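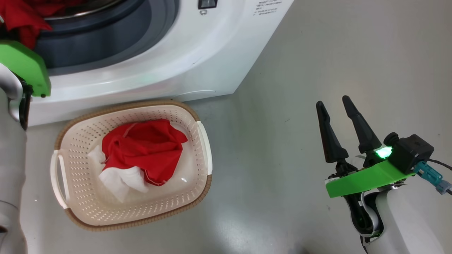
Osman 28 Laundry Basket: Review

By Vignesh Gounder
7 Jul 2023

Category: Laundry and utility
Capacity tested: 28 litres
Price paid: £20
Rating: 7/10

The Osman 28 is a rectangular plastic basket with rounded corners, perforated walls and a woven-effect trim in tan, fitted along the upper rim and repeated at the bottom outer edge. It is sold in off-white and in grey. I bought the off-white one in March and have used it since for carrying washing between a front-loading machine, an airer and a line in the yard. The notes below cover construction, handling, loading and cleaning. Two other baskets, the Altis Flex and the Rarna Tall, were used over the same period for comparison.

Construction

The body is moulded in one piece. Wall thickness is even, with no thin patches at the corners, where cheaper baskets tend to split first. Mould lines are present on the short sides but have been trimmed well enough that they do not catch on knitwear. I ran a pair of tights along the inside walls and the rim several times and found no snags.

The trim is a separate strip. On my basket the upper band was tight from new and has stayed so. The lower band had a small gap at the join, wide enough to take a fingernail, and this has not grown. The trim adds nothing to the strength of the basket. It does make the rim a little thicker and more comfortable to grip than a bare plastic edge.

The floor of the basket is solid and has a slight gloss. The perforations are confined to the walls, so water from a badly spun load will sit in the bottom until it is tipped out. For most washing this makes no difference. For swimming things and hand-washed wool it does, and I would have liked a few drain holes in the corners.

Handling

There is a handle slot in each short side. Both are simple cutouts in the plastic. The edges have been rounded over, and I could carry a full load of damp towels up one flight of stairs without marks on my fingers. The slots are long enough for four fingers of an average adult hand. With gloves on, they are a tight fit.

Under load the long walls bow outwards slightly. This is visible with towels or jeans and not noticeable with shirts. The handles do not flex to any degree that matters. The Altis Flex, with its softer body, folds in at the handles when lifted and tips its contents towards the middle. The Osman keeps its shape.

It can be carried on one hip, but the straight sides are not made for it. Anyone who carries washing one-handed would be better served by a curved basket.

Loading from a front-loader

The low profile is the main reason to choose this type. Placed on the floor directly in front of the machine, the basket sits below the level of the door opening, and clothes can be pulled forward out of the drum and dropped straight in. The Rarna Tall stands higher than the lower lip of my machine's door and has to be kept to one side, with each item lifted across.

The wide opening also helps with sorting. Small items do not vanish to the bottom as they do in a tall basket, and a dark sock left among white pillowcases can be found by looking. A part load of two or three items does slide about on the smooth floor of the basket when carried.

On a hard floor the base moves easily when pushed with a foot. It has no rubber feet. On tile it makes a scraping noise, on vinyl it is nearly silent, and I have seen no marks on either.

Capacity

The stated 28 litres appears to be measured to the brim. In practice a full 9 kg wash does not fit without heaping. A mixed load of shirts, underwear and two bath towels fits level with the rim. Double bedding has to be carried separately.

Cleaning

The plastic wipes clean with a damp cloth and washing-up liquid. The weave of the trim holds fluff and dust and needs a soft brush. An old toothbrush is suitable. After four months the off-white body shows one faint blue mark from a new pair of jeans, which bicarbonate of soda lightened but did not remove. Buyers who wash a lot of dark denim should consider the grey.

Storage

The basket does not fold. Two of them nest, though the upper trim stops the inner basket from dropping fully into the outer one, so a stack takes up more room than expected. It fits on the shelf above my machine with the long side facing out.

Points for
Firm body with little flex at the handles
Low enough to load directly from a front-loader
Smooth inside, no snagging
Comfortable rim

Points against
No drainage in the floor
Trim collects fluff
Too small for a full 9 kg load
Nests poorly

Compared with the others

The Altis Flex is cheaper and better for anyone short of space. The Rarna Tall holds more and is the better choice as a standing hamper in a bedroom. For moving washing from machine to line, the Osman is the one I kept using.

Bought from Bullgate, item 161 in the utility section. Delivery was in a plain carton with a cardboard sleeve over the rim. No instructions are supplied.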